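4 Setting up the low cabinet

4.1 Before you start

The Trimgate low cabinet is supplied assembled. It stands directly on the floor and has no adjustable feet. It can be used on parquet, tile or sealed board. Do not use it on carpet with a pile deeper than 3 mm.

Clear the floor on all sides before moving the cabinet. Allow 609 mm in front so that a person can stand or kneel while the drawer is open.

4.2 Positioning

1. Take out the drawer and put it to one side.

2. Sweep the floor. Grit left under the base will mark parquet.

3. Lift the cabinet into place. Two people are needed for the Yensuk size.

4. Set the back 20 mm from the wall. Check the gap at both ends.

5. Press down on each corner of the top in turn. If the cabinet rocks, fit the felt pads from the accessory bag under the low corner.

6. Refit the drawer. It should close fully when pushed with one hand.

CAUTION: Do not slide the cabinet across a wooden floor.

NOTE: The top overhangs the drawer front. A shaded band above the drawer is normal and does not mean that the front is out of line.

4.3 Using the top with a basket

The flat top may be used to hold fruit and other light kitchen goods in a Clevon mesh basket or similar. The basket and its contents may weigh up to 80 N in total.

1. Wipe the top with a damp cloth and dry it.

2. Check that the basket handle is sound. Replace the basket if the handle is split or has come away from the rim.

3. Put heavier fruit in first. Soft fruit such as ripe pears should lie in a single layer.

4. Keep the basket close to level when carrying it. Fruit rolls to the lower end when the basket is tilted.

5. Lower the basket on to the middle of the top, clear of the front edge.
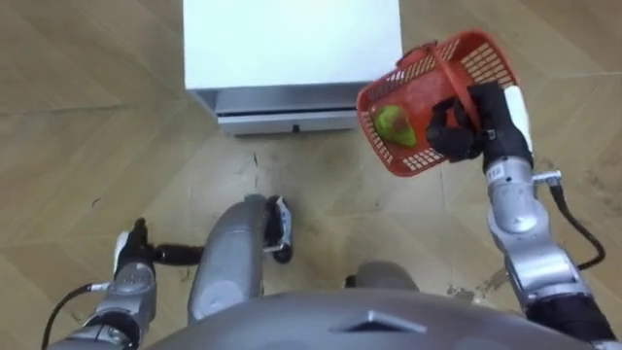

Fig. 4-2. White cabinet with drawer; red mesh basket held clear of the floor, one green fruit inside.

CAUTION: Do not stand a loaded basket on the open drawer.

4.4 Floor care

Scuffs and streaks on parquet should be cleaned with a barely damp cloth, working along the planks. Dry the floor at once. Do not let water collect against the base of the cabinet.

Check the felt pads, where fitted, every January and replace any that have worn thin. Spare pads are listed under Drorkodley fittings in section 7.

Section 4 revised by Sumaiya Abeysekara.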